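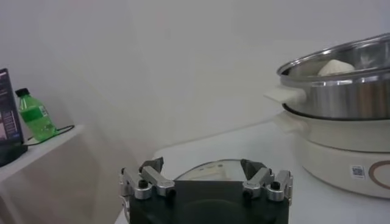

Récipient en inox posé sur sa base électrique blanc crème, plan de travail blanc.

Accueil > Bancs d'essai > Petite cuisson > Cuiseur électrique Grodau

Ce site utilise des cookies de mesure d'audience. Accepter - Refuser - Paramétrer

Cuiseur électrique Grodau : avis du service Équipement

Le présent avis porte sur l'usage du cuiseur Grodau dans les cuisines partagées de la résidence Ornent, où les plaques encastrées ont été retirées lors de la rénovation de juin. L'appareil a été évalué sur des préparations courantes : riz, légumineuses, soupes et compotes.

La montée en température est régulière. Un volume de 900 ml d'eau froide parvient à ébullition sans à-coups, et le maintien à feu doux convient aux cuissons longues. Les lentilles n'ont pas attaché. Le lait, en revanche, exige une surveillance constante : le palier intermédiaire reste trop vif pour une béchamel ou un riz au lait, et le réglage inférieur ne suffit plus à épaissir.

La puissance modérée de l'appareil autorise son emploi sur les circuits anciens du bâtiment, à condition de ne pas brancher simultanément une bouilloire sur la même ligne. Le cordon est jugé court. Les rallonges étant proscrites par le règlement intérieur, l'emplacement doit être choisi en fonction des prises murales.

L'entretien n'appelle pas de réserve majeure. Le récipient se lave à la main ou en machine ; la base s'essuie avec un chiffon humide, appareil débranché. Des traces calcaires subsistent au fond après plusieurs semaines - un rinçage au vinaigre blanc en vient à bout.

Comparé au modèle Brøndum précédemment en service, le Grodau est moins bruyant et plus stable, mais sa notice, traduite sommairement, omet les durées de cuisson pour les petites quantités. En dessous de 300 g de riz, il convient de réduire le temps indiqué.

Avis : favorable pour un usage individuel ou pour 2 personnes. Non recommandé pour les repas collectifs.

Justness - Service Équipement | Contact | Mentions légales | Tous droits réservés | Haut de page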